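Tidying the cables beneath a bench conveyor

These notes apply to all benches in the Plirnismont teaching workshop. Allow one full session for the work and tell the workshop office beforehand, as the conveyor will be out of use until the bench has been checked.

Before starting, stop the belt and shut down any connected computers. Switch off each power strip and unplug it at the wall. Do not pull on a cable to find out where it goes – follow it by hand from the plug to the other end.

Label both ends of every cable before disconnecting it. Use the bench number followed by a letter, and write the same code on the bench sheet. Power adapters should be labelled on the body as well as on the lead.

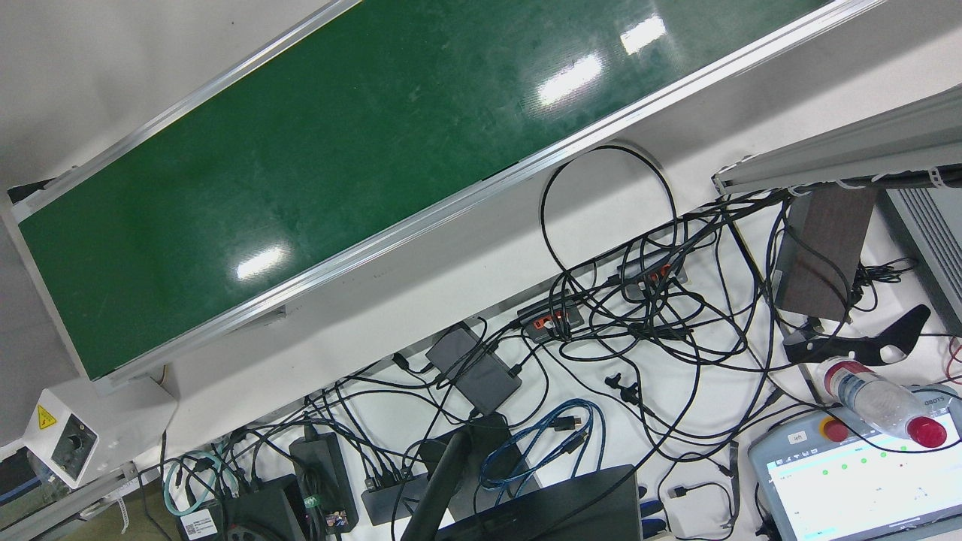 Once everything is labelled, sort the cables by type. Network cables are kept apart from mains leads and coiled separately. Any lead longer than 2000 mm should be exchanged for a shorter one where stores can supply it. Spare length is folded into a loose loop and held with a fabric tie; plastic ties are not permitted.

Power strips are to be fixed with the switches facing outwards and within easy reach. Leave a gap between adapters, and do not stack them. USB hubs should sit near the front of the table. No cable may touch the belt or cross its rails.

Reconnect the items one at a time, ticking each off on the bench sheet. Damaged leads go in the Cosell tray for inspection and must not be returned to the drawer. Completed sheets should be handed to Ubaldo Cocco before 4 p.m.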